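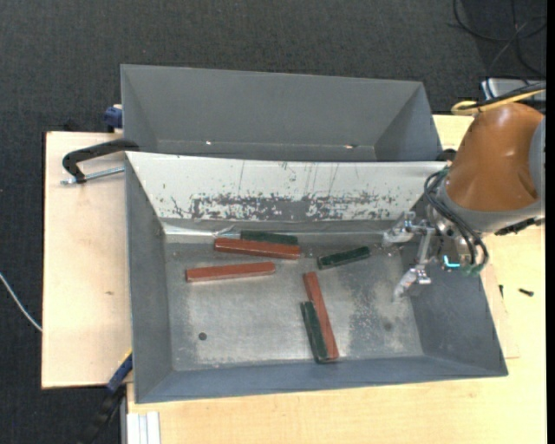 Bin picking cell, front bin with three red and three green blocks, gripper over the right end.

Forums > Cells and Integration > Maintenance > Fingers catching the sloped panel

hmenon
Cell at our Clotusville shop, two gray metal bins clamped together on a wood tabletop, arm coming in from the right. We get protective stops when the upper finger goes for a block close to the far wall. Log shows 60 stops in 1729 picks, almost all of them on the far side. The paint on the lower part of the white panel is chipped down to dark metal. Finger tips are worn pale as well. Before I change fingers I would like opinions on whether this is a calibration problem or a clearance problem.
Harish Menon

vemer_tech
Calibration. Redo the hand-eye with at least 55 poses and check the residual at the bin corners. People do 15 poses over the middle and wonder why the edges are off.

stellan_k
Disagree. Look at the upper red and green pair. They are touching, and the green one is close to the seam. An open finger needs room behind that block and the panel slopes into it. Perfect calibration still gives you contact there. Limit the opening width per grasp and reject any candidate where the finger volume intersects the panel model.

hmenon
Panel is in the collision model as a vertical plane. It was set up that way in October and I did not revisit it.

stellan_k
Then fix that first. Model the slope, add 3 mm.

munshi55
Check the clamps too. One C-clamp at the left junction and a bar clamp low on the left. If the bins creep, your model is wrong again by the end of the shift. I would bolt them through. Also pick up the two screws on the tabletop right of the bin and find out where they belong.

vemer_tech
Clamps are fine if you scribe a line on the wood and check it at startup. I still say calibrate.

midow_cells
Not on the list yet: cable bundle at the wrist. It loops down over the gripper to the green connectors. Tie it higher before you tilt the wrist any further to clear the panel.

hmenon
Panel remodeled with the slope, opening limited for far wall grasps, calibration untouched. 635 picks, two stops, both at the far wall. Will redo the hand-eye on Monday and post the residuals. Bolts are on order.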